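One Bin Per Toy: How I Finally Got the Playroom Floor Back

I have tried every toy storage idea going, and I keep coming back to the plainest one of the lot: open bins, low down, with hardly anything in them. 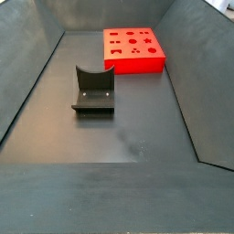
My sister-in-law thought I was mad when I took the lids off. But a lid is one more job for small hands, and in our house it meant the toys went next to the box instead of in it! Now everything gets tossed in from above and cleanup before supper takes 5 minutes, even on a bad day.

Choosing the bin

Go wider than you think you need. Sides that slope outward are lovely because a child can see right to the bottom and reach in without tipping the whole thing over. I like a dark or muted color too. Bright toys show up beautifully against gray, and you spot a lost piece from across the room.

Run your hand along the inside corners before you buy. Crumbs, sand and glitter (oh, the glitter) settle along any seam in the floor of a bin, so if there is one, you'll want to be able to get a cloth into it.

Shape sorters

These deserve a bin all to themselves. The block with the holes is big and chunky, and if you bury it under stuffed animals it never gets played with. Park it at the back of the bin and leave the rest of the floor clear for the shapes. Keep the shapes in a drawstring bag when you travel — an old pillowcase works fine — and count them back in when you pack up. Stars are always the ones that go missing at our place. Check under the couch first, then the dryer.

If you're buying secondhand, take a minute to match every shape to its hole before you pay. I picked up a gorgeous sorter at the Tremthorpe swap last June and got home with two pieces that belonged to something else entirely.

Washing day

Warm water, a squirt of dish soap and an old toothbrush for the corners of the cutouts. Wooden pieces only want a damp cloth, never a soak. Tip the sorter upside down on a towel afterward and leave it overnight so the water can run out.

Wipe the bin while it's empty. A painted one needs a soft cloth, as scouring pads leave streaks you can't get rid of. Ask me how I know!

Swapping things around

My friend Wanting Kang keeps three bins out and the rest in the hall closet, and trades one every Sunday night. I copied her and I love it — an old toy comes back out and it's Christmas morning all over again. Put a strip of masking tape on the end of each bin and write what lives there, or draw it if your kids aren't reading yet.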